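Marble worktops: five years on, would you do it again?

Kitchens & Worktops | 4 min read | 1,708 views

**tarun_upadhyay**
We're finally getting round to the kitchen after putting it off since we moved to Birkside, and my other half has her heart set on a marble island. I've been reading horror stories about lemon juice all week. Anyone lived with one for a good while? We cook most nights, curries mainly, so turmeric is my big worry (it's already had two tea towels and a shirt). Sort of thing she's after, with the big slab and a nice wooden bowl:
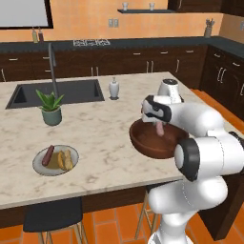
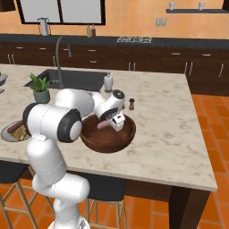 Marble-topped island with a round wooden bowl, both renders.

Quote from Griltum came in a fair bit higher than I'd hoped, and that's before the sink cut-out.

**pastrybench**
Do it! I've had mine long enough to stop flinching. It's cold, it's lovely for pastry, and yes it's got rings on it from wine glasses and one enormous blotch where a jar of pickled beetroot leaked overnight. The blotch faded after a poultice (bicarb and water, cling film over the top, left overnight, then did it again). The rings are etching and they don't come out unless you get it re-honed. I like them now.

**ea.hallgrimsson**
Sorry to be the miserable one, but with turmeric most nights I'd say no. We had marble in our last place and I spent 30 minutes a day wiping, checking, moving coasters about and telling guests off. It turned me into somebody I didn't much like. We've got quartz now and I've not thought about it since we moved in.

Ea Hallgrímsson

**pastrybench**
@ea.hallgrimsson was yours polished or honed, though? Polished shows every single etch. Honed is far more forgiving and I do think half the horror stories come from people with a mirror finish.

**ea.hallgrimsson**
Honed. And sealed, twice a year, by the book. Sealing slows down stains but it does nothing at all for acid, and that's the bit the showroom skated over.

**mugs_and_hobs**
Can I come in halfway? We put marble on the island and cheap laminate either side of the hob, so all the messy stuff happens over there. Domside did ours. Fitting was fine, the template bloke was two hours late and then wanted the radio on. Ask for an offcut whichever firm you use, and leave lemon, turmeric and red wine on it overnight. You'll know by breakfast how you feel.

**tarun_upadhyay**
Offcut test is a cracking idea, thanks. I've rung Griltum and they want 40 quid for a sample, refundable if we order. Bit cheeky?

**mugs_and_hobs**
Very cheeky. Ours came free. Try Hafþórsson, they had a bin of bits by the door when I went in April and let me help myself.

**oldgreyslate**
Nobody's said slate yet so I will. Wipe of mineral oil now and then and it hides everything. Scratches, mind, if you drag a casserole across it.

**ea.hallgrimsson**
Slate looks gorgeous but it's dark, and if that kitchen faces north you'll be living in a cave.

**oldgreyslate**
Mine faces north and I manage!

**tarun_upadhyay**
Ours faces west so we'd be all right either way. Update: went to Hafþórsson and came home with a lump of honed marble, and it's on the draining board with a spoonful of last night's dal on one end and half a lemon on the other. She's already saying the yellow looks "quite warm". I think I may have lost this one.

**pastrybench**
Welcome to the club. Get the poultice stuff in now.

14 replies hidden | 6 shares

Related threads
- Honed or polished: does it show when you're standing up?
- Wooden bowls, do you oil yours?
- Griltum lead times, anyone waiting?
- Getting turmeric out of grout
- Island too big for the room, help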